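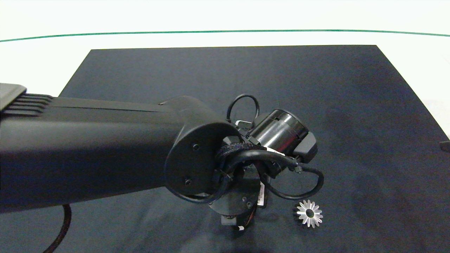

Florencio Montoya
Contributing writer, home and upkeep

Features > Home Care > Upholstery

Latest Rooms Outdoors Cleaning Repairs Subscribe

Saturday, ten past seven in the morning, and Hugo Ortuño already has a couch upside down. Third-floor walkup in Zakside. No elevator. He carried the extractor up himself, then went back for the hoses.

"People clean the top of the cushion," he says. "The dirt's in the seam."

Ortuño has been at upholstery for 23 years. Started on restaurant booths in Novelville, vinyl mostly, gum and fryer grease. Moved to private homes when the restaurants stopped paying on time. Now it's sofas, dining chairs, the odd headboard.

First thing he does is look for the tag. W means water is OK. S means solvent only. WS, either one. X – vacuum and nothing else. Half his rescue jobs are an S fabric somebody went at with a wet sponge. Those rings are hard to shift. Sometimes they don't.

Then a test patch, round the back, low down. He waits. Most people skip the wait, he says, and I'll admit I always have.

This couch is a WS, oatmeal color, coffee down one arm. Dry vacuum first, with the crevice tool, slow. Then a light mist of cleaner, a soft brush, and 2 passes with the extractor. Then a third pass with no water at all, just suction, which takes longer then the other two put together. Over-wetting is the big mistake with rental machines. The foam holds it, the fabric feels fine by supper, and by Tuesday the room smells like a gym bag.

He charged $204 for the couch and a matching chair. Not cheap. The owner had priced a new one and went quiet, so.

What about the sprays, the protectors? He shrugs. Good for spills if you blot fast. Useless if you rub. White towel, press, lift, fresh bit of towel, press agian.

Fans on, windows up. Cushions stood on edge along the wall so air gets at both sides. He's packing the hoses by ten – next job is across town, a recliner, a cat.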